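September
By Lucero Arango and the Betancur reading group

4. Humour in the adverts and what users made of it

4.1 The two campaigns

Sinlow ran its posters first. Brotier came after, online only, mostly short clips before videos. Both are marriage-minded dating apps for people of faith, both went for jokes. Sinlow puns on mothers and tea. Brotier a bit drier – one line of text, plain background, app name in the corner. Zekura made the Sinlow set and gave us the final wording but not the drafts, so nothing can be said here on what got dropped.

We coded all lines in both sets for who the joke is on. Three options: the user, the family, the outsider. Coding done twice, a fortnight apart, by the same pair. Disagreements talked through, see 3.4. Family jokes were by far the commonest in Sinlow, user jokes in Brotier. Outsider jokes rare in both.

4.2 Survey

459 usable replies after cleaning. Recruitment through notices in Betancur and word of mouth, so not a random sample and we dont treat it as one. Respondents were asked if they remembered an advert, if they found it funny, and if they had then opened the app. The last question was badly worded. Some took "opened" to mean downloaded, others took it as signed up. We report it but lean on it very little.

Remembering and liking did not go together. Family jokes were remembered well and liked unevenly – older respondents often liked them more than younger ones, which we did not expect. Several younger respondents said the joke was fine but they would not want it on a poster near home. One wrote that she laughed and then hoped her aunt hadn't seen it.

4.3 Interviews

16 interviews, all with people who had used at least one of the apps for longer than a month. Length varied a lot, the shortest was 17 minutes. Topics: first profile, who knew about it, first meeting, what they say when asked how they met. Working hours came up unprompted and often. Long days, messages answered late at night or in gaps between customers, matches lost becuase a reply took too long. The adverts show people with free evenings. Few of our interviewees had them.

Figure 2. Short broom in hand over a tiled floor (both); a blue dustpan shows in both, held in the second.

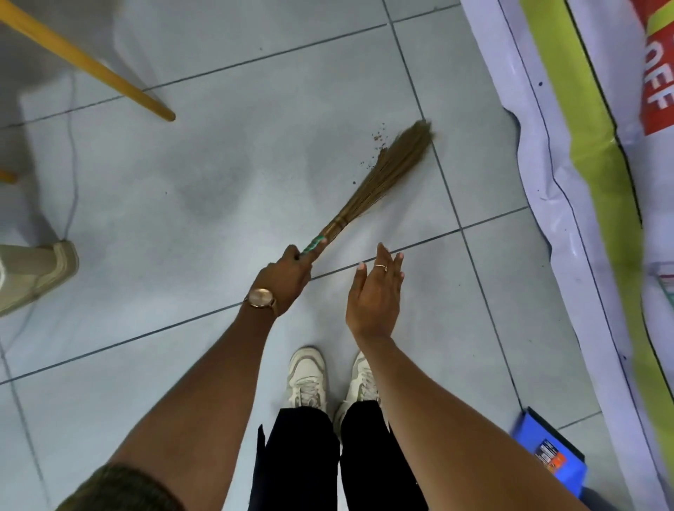
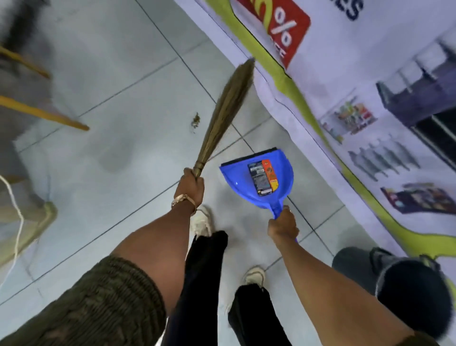
Lucero Arango read the transcripts differently and asked for this to be noted. On her view slow replies were mostly a polite way of letting a match go, and interviewees named work as it was the easier thing to say. She pointed to the two who kept up daily messages through their busiest month once they liked the other person.

Fair point, and the transcripts can't settle it. No message logs were collected. We have kept working hours as a theme but moved it below family knowledge in Table 3.

4.4 Limits

One town, two apps. People who left the apps early are missing. Sinlow changed its sign-up page while the survey was open, effect unknown.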